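Section 4. Laying Out a Single Tray Setting

4.1 Scope

This section covers the Konholm single-place set: one rimmed tray, one bowl, one saucer plate and one spoon. It applies to right-side layouts only. For left-side layouts, mirror every position given below and leave the tray in its normal reading orientation.

The Drella soup set uses the same steps, with the exceptions listed in 4.6.

4.2 Before You Start

1. Clear the table. The working area must extend at least 30 cm past the tray on the side where the plate will stand.

2. If a work board is used on top of the table, place it flat and check all four corners. A board that rocks must be shimmed or replaced. Do not put a cloth under the board to level it.

3. Wipe the board, then the tray. Use a damp cloth and dry both surfaces. Water trapped under the tray lets it slide when the bowl is lifted.

4. Turn each piece over and check the foot for grit. Grit on the foot of the saucer plate will scratch both the board and the tray.

Caution: Do not set a bowl from the oven or microwave directly on the tray. Let it stand on a heatproof surface first. The tray finish is not rated above 130 °C, and marks left by hot ceramic cannot be removed.

4.3 Placing the Tray, Plate and Bowl

1. Put the tray down with its long side facing the user. On printed trays, the lettering must read correctly from the user's side. On the Rabbit tray, the word goes at the upper left and the drawing at the lower right.

2. Move the tray toward the front edge of the board. Leave 2 cm between the rim of the tray and the edge.

3. Set the saucer plate to the right of the tray. The two rims must not touch.

4. Place the bowl on the saucer plate. Lower it straight down — do not slide it in from the side.

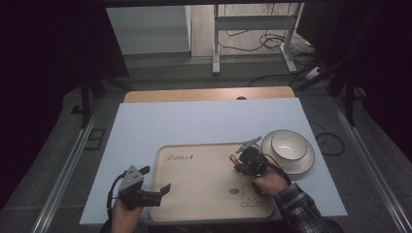

5. Press lightly on the rim of the bowl at two opposite points. If it tips, lift it, turn it a quarter turn and set it down again. A bowl that still tips should be taken out of the set.

6. Check that the bowl can be lifted without catching the tray rim. If it catches, move the plate and leave the tray where it is.

Note: The bowl does not need to be centered on the plate. A small offset toward the back leaves room at the front for a thumb when plate and bowl are carried together.

4.4 Handling the Spoon

The spoon has two positions: rest and set. In the rest position it lies in the plate, and no bowl is needed. In the set position it lies on the tray, ready for the user.

1. Start with the spoon in the rest position, handle pointing away from the user and to the left.

2. Take hold of the spoon near the middle of the handle. Gripping the very end causes the bowl of the spoon to swing down and strike the plate.

3. Raise the spoon until it is clear of the plate rim before moving it sideways.

4. Keep the other hand near the left side of the tray, ready to steady it. Do not lean on the rim.

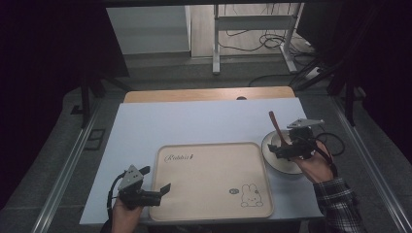
Turthorpe adds that their dining room staff follow steps 1 to 4 with one change: the plate is moved a further 2 cm to the right when wooden spoons are used, as the thicker handles need more clearance. They also report that spoons left in the rest position overnight should be dried first, or the glaze picks up a dull ring. Both points are accepted practice and may be followed with any set in this section.

5. Carry the spoon over the tray rim and hold it above the right half of the tray.

6. Lower the bowl of the spoon first, then the handle. Release the handle only when both ends are in contact with the tray.

7. Adjust the angle if required. For a formal layout, the handle runs parallel to the short side of the tray. For everyday use, any angle is acceptable if the whole spoon lies inside the rim.

Caution: Do not drop the spoon onto the tray from any height. Repeated knocks in the same place wear through printed artwork.
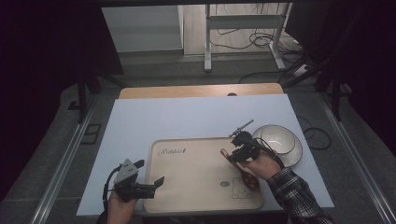

Can the spoon be set on the tray before the bowl goes on the plate?

The order is free as long as the spoon is out of the plate first. A bowl lowered onto a spoon will rock, and the handle may snap under the load.

4.5 Clearing

1. Remove the spoon.
2. Lift the bowl and plate together, one thumb on the plate rim.
3. Lift the tray last, using both hands.
4. Wash wooden spoons by hand. Do not soak them for more than 20 minutes.

4.6 Exceptions for the Drella Soup Set

The Drella plate has a deeper well, so the bowl must be centered. Skip step 5 in 4.3. All other steps apply as written.

Related sections
Section 3. Unpacking and First Wash
Section 5. Two-Place Layouts
Section 7. Care of Wooden Utensils
Sýkora Tray Liners: Cutting Guide
Replacement Pieces and Order Form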